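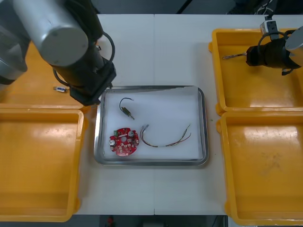 Bench tips for recording sort demos, Fotcombe workshop

Quick list, typed up between runs. Add yours at the bottom.

Fresh white paper in the tray before every batch. Small parts show up way better on it than on bare steel. Tape it if it curls.

Wires are the worst. Grab near the connector, go slow, lift straight up. If two harnesses tangle, stop the recording and start over, dont try to shake them apart on camera. The model learns the shaking.

Circuit boards: pinch by the edge, never by a capacitor. Soledad lost a whole afternoon of demos to one bent cap.

Change the layout every time. Turn the tray a bit, swap which part sits where. 80 episodes with the board in the same corner teach it one corner.

Empty the bins between batches. Wipe them too, scuffs are fine, crumbs arent. Old dish towel, drop of dish soap, let it dry.

Slack in the arm cables. Move both arms to their farthest bin and look before you hit record. Velcro ties, not zip ties, you WILL be redoing it.

Keep the misses. A dropped part that gets picked up again is a good demo, tag it "recover". Dropped on the floor = toss the episode.

Break every 16 episodes. Hands get sloppy and so does the data. Aurelio does 5 more "just to finish" and we end up cutting teh last 5.

Label as you go, not at the end of the day. We have 600 from February with no tags at all. Iraís has the spreadsheet if you want to help.

Spare tray paper is in the drawer under the printer.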